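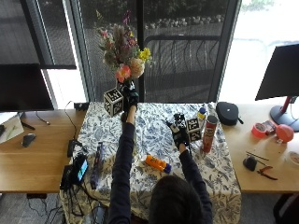

How to write a short review of a non-fiction book
21 Feb 2018, Ladi Shehu

These steps cover a printed notice of 400 words.

1. Read the book once without taking notes. On the second reading, mark passages in pencil and write the page numbers inside the back cover.

2. Set out the publication details on one line: title, author, publisher, place, year, pages, price. Check the page count against the last numbered page - catalogues often get it wrong. Our notice of Serrano's harbour history (Faltness, 787 pages) left out the index.

3. State the subject and the author's main claim in the first two sentences.

4. Give the middle section to evidence. Quote no more than twice, and keep each quotation under 10 words unless the wording itself is in dispute.

5. Deal with sources. Say whether the author used interviews, archives or earlier books, and whether the notes allow a reader to trace them.

6. Put your judgement in the last paragraph, with one stated fault if there is one.

Leave the draft overnight, then cut any sentence that repeats the jacket copy. File as plain text.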